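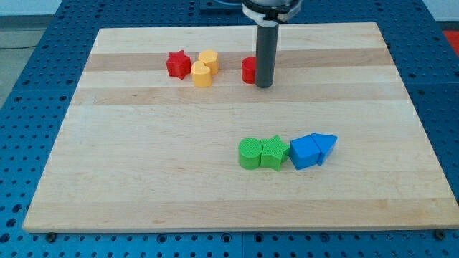 I finished the second round of collection for the block-pushing policy in May, and I want to write down what changed between the two rounds before I forget the reasons. Most of it concerns how the examples were gathered. The model itself did not change.

The task is language-conditioned pushing. The operator gets a short instruction ("move the red star next to the green star", "separate the blue pieces"), drives the rod in the plane of the board, and pushes things until the instruction holds. Height is fixed in software. The rod never lifts or grips anything, so the action is two numbers per step, a commanded displacement in x and y. People ask why I bother with a two-dimensional action space when the arm can do much more. The answer is that contact is the hard part, and a plain rod gives me contact with very little else to debug.

Round one gave me 3443 usable episodes. Ilango Pisharody and Indira Bhat did most of the driving. Each episode started from a scrambled board, ended when the operator pressed a pedal, and carried the one instruction shown at the start. It was tidy data and the policy trained on it was poor in a specific way. It did well for the first few centimeters of any push, then drifted off the side of the block and kept going through open board as if the block were still there.

The cause was easy to find once I plotted contact points. Both operators are good at this. They approach a block through its center almost every time, and when the block starts to rotate they correct early. So the data had very few states in which the rod was badly placed, and none at all in which it had lost the block completely and had to come back. The policy got into those states within seconds and had nothing to copy.

There are known fixes. You can run the policy and have a person take over when it goes wrong, and I will do that eventually. It needs a policy worth running, though, and it is slow with one arm. For round two I tried something cheaper.

First, I dropped the reset. An operator now drives continuously for a long stretch, and the instructions change as they go. The end state of one instruction is the start state of the next. This alone gave a much wider spread of starting layouts, including ones I would never have set up by hand: blocks pressed flat against each other in a row, two pieces nearly touching with no room for the rod between them. Scrambling by hand looks random and isn't. Anil Nambiar compared pairwise distances for the two rounds, and the hand-scrambled boards had hardly any pairs in contact at the start.

Second, instructions are partly written after the fact. The operator drives, the log is cut into segments, and a different person watches each segment and writes what was done. Hortensia Zúñiga wrote most of these and her phrasing is better than my templates. She writes "nudge the heart a bit toward the red star" where my generator would say "push yellow heart to red star". The word "nudge" turned out to matter. With it in the data, the policy makes shorter pushes when asked for them.

Third, I added a disturbance. At random times the software adds a small sideways offset to the commanded position for 7 steps, and the operator has to recover. The offset is applied to the command sent to the arm but is not recorded as an operator action. If you record it as an action you are teaching the policy to jerk sideways for no reason. I made that mistake for 200 episodes and had to throw them out. They could in principle be repaired from the raw logs, but the raw logs had the timestamps of the command stream only, and lining the two up was more work than collecting again.

Some notes on the shapes, for anyone building a similar set.

The cylinders are the easiest to perceive and the most annoying to push. With a round rod against a round side there is a single contact point, and any error grows. The stars are better than they look. The rod settles into the notch between two points and stays there, and operators learn this very quickly. The policy learned it too, and in round one it then tried to find a notch on everything. The cube and the triangle behave as you would expect until they touch, at which point a push on one moves the other, and whether they stay together depends on friction I can't measure well.

Color and shape both repeat, on purpose. "The star" is ambiguous and "the green one" is ambiguous, so the instruction has to use both words or use position. The heart and the hexagon are one each, and the policy leans on that. In testing it reaches the heart more reliably than anything else when told to. I don't have a clean way to tell whether this is because the word is unambiguous or because the shape is easy to pick out. Swapping in a second heart would answer it. I haven't printed one.

Board position matters more than I assumed. In round one the board had shifted slightly partway through, and every episode after that had a constant error between image and arm coordinates. The network partly absorbed it, and that made it harder to notice. The board now sits against bolts in the table, and I check its corners in the camera image at the start of each session with a short script. If a corner is off by more than 2 pixels the script refuses to start recording. Elango Joseph thinks this is too strict. It has stopped me three times and was right on each of them.

Results so far are limited. The policy trained on round two alone loses the block about as often as before but comes back to it, which the old one never did. Training on both rounds together is slightly worse than round two alone on long instructions and slightly better on short ones. My guess is that the pedal endings in round one teach it to stop early. I am going to trim the last half second from those episodes and train again.

Still open: what to do about blocks pushed to the edge of the board. Operators avoid the edge, so there is little data near it, and the policy treats it like any other region until a block tips over the lip. I could add edge recoveries as their own instruction type – "bring the cube back from the edge" – but that means driving blocks out there deliberately, and I would want those segments masked from training. The masking code exists now because of the disturbance work, so this is probably next.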